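Break room snack price going up again, is this normal?
Lerkside Community Forum > Work and Money
Started by tallgrass_77, Feb 7, 2020

tallgrass_77
We have an honor-system snack setup at work. Chips, bottled drinks, pay into an envelope. Since November the price of a drink has gone up twice and now there is talk of a monthly fee instead.

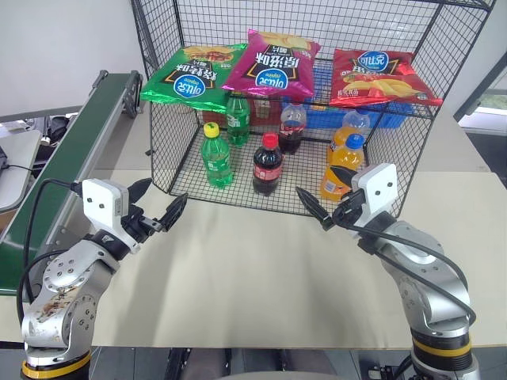
The fee would be 3 dollars a month per person, taken whether you eat anything or not. I bring my own lunch and buy maybe one bag of chips a week. The company is Hendard, the Brunton Road building, if anyone else here works there. Is a flat fee common? Can I say no?

mudroom
We had one at my last job. People who didn't want in just didn't pay and didn't take anything. It only gets ugly if they take it out of your check. Ask for the opt-out in writing.

okra_pie
Why did the price go up? Did the store price change or is the envelope coming up short?

tallgrass_77
Coming up short. The email said they spent 1,664 dollars on stock last year and were 295 under at the end of it.

okra_pie
Then that's your answer. People are taking stuff and not paying. A flat fee makes the ones who pay cover the ones who don't.

2ndshift
Disagree. If you charge per item you need somebody to check the envelope and chase people. Flat fee is less work and 3 dollars is nothing. We did it at Ultier and the shortage went away in a couple of months.

okra_pie
It's nothing to you. Somebody who doesn't drink soda shouldn't be buying it for the rest of the floor.

2ndshift
Then they opt out. I said it was less work, I didn't say force people.

mudroom
How do you stop the opt-outs from grabbing a bag when the room is empty? Same problem you started with.

2ndshift
You don't. You lose a few bags. Still came out ahead for us.

harlan_st_renter
Get a vending company in. Ours takes cards. Prices are higher but there is no envelope and no emails about the envelope.

tallgrass_77
They looked into that. The vending people want a bigger building, we only have 191 on site and half are on the road.

harlan_st_renter
Try a smaller outfit, some will do it for less than that.

tallgrass_77
OK, I'll pass that on. I asked about opting out this afternoon and was told it's fine, just reply to the email. So I'm going to do that and keep chips in my desk.

okra_pie
Lock the drawer.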